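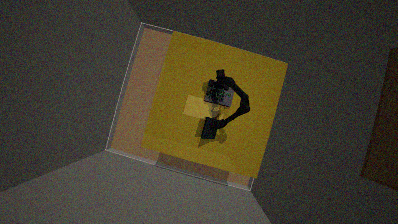 Matsuda put the objection to us before we had finished laying out the study: if the arm takes over the tray filling, what exactly is left on the bench, and who gets blamed for it? We had no good answer at the time, and this section is an attempt at a partial one.

4.2 What the Noltgate cell changes for bench staff

The planning documents at Hamance describe the filling of block trays as "low-value handling." We doubt the label. Over the observation period, bench staff filled 624 trays by hand, and the interviews make clear that much of what they did during filling was inspection. They turned parts over, set odd ones aside, and talked to the next bench about a bad batch. None of this appears in the task list from which the simulated cell was built. The simulation has one arm, one work surface and one tray, and it treats filling as a matter of reaching the right slot.
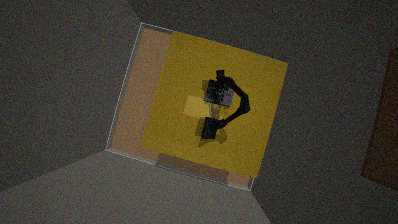 The vendor's claim rests on 500 simulated runs. We have no quarrel with the number, but a run counts as complete when every block is seated, and the measure says nothing about what a person would have to do before or after. Staff at Saarinen, where a similar cell went live in December, told us that they now spend the start of each shift sorting parts into an order the arm can accept. Their job title did not change. Neither did their pay grade, although the written procedure they follow grew to 70 steps.

Supervisors saw this differently. Several spoke of relief from sore wrists, and we take that seriously — wrist complaints came up in nearly every interview. Still, the relief was described mostly by people who no longer work at the bench. Those who do were more likely to mention waiting, and being called over to clear a stop they had not caused.

Figure 3. Simulated tray at close range, with numbered columns and lettered rows. Green blocks sit in the slots; the dark gripper hides part of row B.

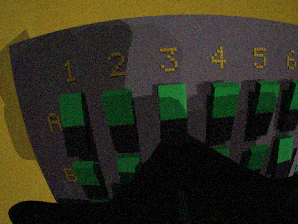 Riku Matsuda

The slot labels deserve a comment of their own. At the manual benches, staff rarely used them when speaking to each other. They said "the corner one" or simply pointed. Under the Gurorgate reporting scheme, every fault must be entered by row letter and column number, and a fault with no slot cannot be entered at all. A batch that merely feels wrong therefore goes unrecorded. Of the 100 fault entries we reviewed, all named a slot, as the form requires, and we would caution against reading that as evidence that faults are mostly a matter of position.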